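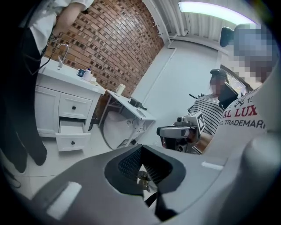
White vanity with the lower drawer partly open. Brick wall behind.

Section 4: Fitting and adjusting the drawers

Okay, doors are on, they close, you've had a drink of water. Drawers next! I've put together a lot of these Stulberg vanities by now and the drawers are my favorite part, mostly because you can see progress right away. Set aside 20 minutes for the pair if your runners are already screwed in (if they aren't, go back to Section 3, I'll wait).

You'll need a Phillips screwdriver, a pencil, a small level, an old towel and the bag of parts marked Naciri. The Naciri bag has the two black knobs, their screws, and four plastic clips that look like they belong to something else. Keep the clips. You want them in step 4.

Note: These steps are for the cabinet with doors on the left and drawers on the right. If you ordered the Wirkach version, the runners are a different shape and you'll want Section 7.

1. Lay the towel on the floor and put both drawer boxes on it, fronts up. The lower box is the deeper one. I have mixed them up more than once, and the upper one will happily slide into the lower opening and leave you with a silly gap, so check before you go any further.

2. Screw the knobs on now, while you can get at the back of the drawer front without lying on your side. Push the screw through from the inside, hold the knob still with your other hand and turn until it's snug. Stop there! If you keep cranking, the white finish puckers under the knob and there's no fixing it.

3. Pull both runners of the lower opening all the way out toward you. They should come out the same distance. If one hangs back, give it a firm tug past the sticky spot.

4. Press one plastic clip onto the front end of each runner, tab facing in. You'll hear a click, a pretty loud one.

5. Rest the lower drawer on the runners and slide it in slowly until it's nearly home. Lift the front a tiny bit, push, and let it drop onto the clips.

6. Do the same with the upper drawer. Always lower first, then upper, so you can still see down inside while you work.

7. Open and close each one a few times, all the way. Leave them empty for this. A drawer full of hairbrushes and spare toothpaste sits differently, and you'll end up chasing an adjustment that wasn't needed.

Caution: Don't pull both drawers fully out together before the cabinet is fixed to the wall. It's front-heavy that way and it can tip. With kids in the house, please do the wall bracket first and come back to this page afterward.

Getting the fronts even

8. Close both drawers and step back a few feet. Look at the gap between the two fronts, then at the gap next to the doors. (Crouching helps, my knees disagree.)

9. If a front sits too low on one side, open that drawer partway and find the little wheel under the front corner. Turn it toward you to raise that corner. Half a turn at a time, then close it and look again.

10. If a drawer drifts open by itself, check the cabinet with your level, front to back across the countertop. Nine times out of ten it's the floor. Tile is sneaky, especially near a drain. Turn the feet until the bubble sits in the middle and the drifting usually stops.

Note: On a brick wall the back of the cabinet hardly ever sits flat, mine never do. Use the packing strips from the Stoltunholm bracket kit (part 905) behind the rail and leave the brick alone. And don't pull the cabinet tight against a bump, it twists the box and then your drawers rub.

What goes in the drawers

The lower drawer is deep enough for tall bottles standing up if you pick the right ones, so measure first. I like to keep the countertop down to a cup and a bottle or two near the back, well away from where the faucet drips when you shake your hands, and put everything else below. Don't leave anything damp shut in there overnight. Wipe the inside with a barely wet cloth, no bleach.

If a clip cracks, a spare set comes as part 300. Mpho Mtshali at the parts desk knows these cabinets inside out and can tell you over the phone which set you need. Have your cabinet number handy, it's on the sticker under the countertop, and the drawer version always ends in 49.

Next up is Section 5, the faucet and the drain. Put the towel under the basin before you start.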